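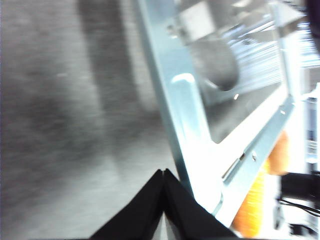
Grimshaw on the Presholm move: "I found out from the physio"

Posted by touchline_tev, May 8, 2024

Print this page | E-mail this thread

Long interview with Manaia Grimshaw in the Presholm programme. The bit people here will care about is where she says she heard about the transfer from the Tevthorpe physio, before the manager or anyone on the board had rung her. She had 2 years left on her deal and says she'd been looking at houses near the ground. She doesn't slag the club off, but you can tell it stung.

Do we think the club handled it badly, or is this just how it goes?

northbank_jen
Handled badly. She captained the side through the worst season I've watched and she deserved a phone call. My daughter has her name on the back of her shirt and I still haven't had a good answer for her about why she was sold.

Oddie
It's how it goes. Presholm came in late with the money and the window was shutting. Somebody at training heard something and it got round. I don't see what the manager was meant to do if the fee was only agreed that afternoon.

touchline_tev
He could have rung her that afternoon.

Oddie
Maybe he did and she was on the treatment table. We've only got her side.

K_Marsden
She says in the interview she had no missed calls. It's near the end, after the part about her knee.

Oddie
Fair enough, I only read the quotes in the first post.

backpost480
Unpopular, but I'd have sold her too. She was our best player two seasons ago. Last season she was slow getting back and we conceded down her side every other week. Eberhard has done well there since February and she's 19.

northbank_jen
Eberhard has been fine. She's not a captain though, and you could see it at Cusora when we went 1-0 down and the heads dropped. Grimshaw would have been in somebody's ear.

backpost480
We lost 4-0 at Cusora the year before with Grimshaw on the pitch.

northbank_jen
With ten players for 50 minutes.

awaydaysonly
Does anybody know what happens with the shirts? The club shop still had hers up last time I was in, full price. I was thinking of getting one but not if they're going to be half that in June.

K_Marsden
They did the same with the last keeper. Wait for June.

Gaz_T
I was at her 270th game and they gave her a bunch of flowers at half time while most people were in the queue for tea. So I wasn't surprised by any of this. The club has never been good at that sort of thing, with the men's side either.

Oddie
That's true, to be fair. I still think it was the right sale.

touchline_tev
You can think it was the right sale and still think they should have told her. I'd have no problem with the decision if it had been done properly.

backpost480
Agree with that.

awaydaysonly
Are Presholm at home to us first or is it away? I'd like to be there when she comes back.

K_Marsden
Fixtures aren't out yet.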